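4.2 What changed at the packing tables

I should say up front that I went into this part of the study expecting to write about job losses, because that's what everyone at Plundska asked me about in my first week. Would the arm take the night shift, would it take the whole line, was I there to decide who stayed. I wasn't, and I kept saying so, and I don't think anybody believed me until I'd been eating lunch with them for a month. What I ended up with is a much smaller story about who sets things down where, and who gets to complain when they're set down wrong.

Some background. Plundska packs mixed fruit boxes for office deliveries, and before the arm came in, one packer did a box from start to finish. You took a tray, you walked the bins, you filled it and checked it and slid it along to the wrapping end. After the changeover the walking part went away. Fruit is set out on a table, the arm moves it into the tray (Figure 3), and a person handles everything on either side of that: laying out, checking, swapping trays, and throwing away whatever shouldn't go to a customer. The company calls this person the tender. The packers call it "babysitting," and they don't all mean it the same way!

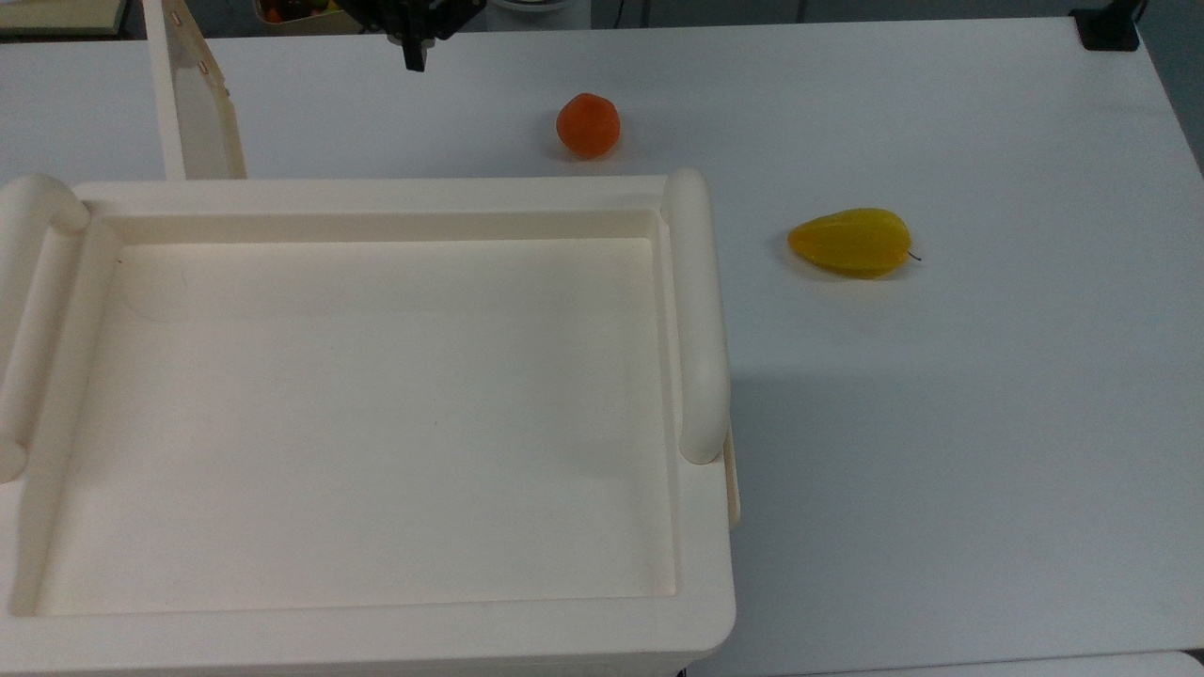

Figure 3. Fruit and tray on the work table, with the gripper above.

I logged 606 interruptions over the observation period, which is to say moments when a tender stepped in and did something the written procedure didn't ask for. I'd braced myself for big dramatic stoppages and got very few. Mostly it was nudging. A pear gets turned so the stem points away from the tray, a tangerine gets pushed a little further from its neighbor, a tray gets squared up with the edge of the table. Roughly 200 of these happened before the arm had even started on the tray, so I can't really call them corrections. I started calling them "setting up kindly" in my notes, a phrase I stole from Annelies Vandenberghe, who had packed by hand for years and had strong feelings about pears.

Annelies was also the person who got me thinking about pace. When she packed by hand, she told me, she had fast hours and slow hours and the slow ones were hers to spend (she liked them right after the morning break). As a tender she works at the arm's speed all day long. She doesn't find it hard on her back or her feet, and she was clear that her wrists feel better than they have in ages. But she said, "I used to get tired and now I get bored, and I can't sleep off bored." I heard some version of this from most of the older packers and almost never from the new hires, who had no hand-packing days to compare it with.

Ulises Leiva saw it very differently, and I want to give his side its full weight because he came up to me twice to make sure I would. He'd been passed over for line lead before the changeover. Once the arm was in, he turned out to be very good at guessing which fruit it would fumble, and he started keeping a list in a spiral notebook, 27 pages of it by the time I left in September. Other tenders came to his table to ask him things. His pay didn't change while I was there, and I think that matters a great deal, but his standing on the floor did, and he talked about it with real pleasure.

The notebook raises a question I can't settle with this data. The software side of the project, which everyone calls Flikusora, keeps its own log, and that log had 3,518 entries for the same period. It records each attempted pick and whether the arm reported it as finished. It has no place at all for what the tender did first. So when a manager looks at a good afternoon in Flikusora, the nudging and the squaring up and the contents of Ulises's notebook are all folded into the arm's numbers. I asked one shift manager about this and she said she knew, sure, everybody knew, but there was no column for it.

I did suggest a column. We tried it for a few shifts, with a button the tenders could press whenever they stepped in, and it went badly. Several people stopped pressing it almost right away, and the reason they gave me was that a high count looked like a table that needed too much help. Annelies pressed it for everything, including once for moving her own coffee, and told me she'd like to see them make a chart of that. I've left the button data out of the totals above and come back to it in Section 5.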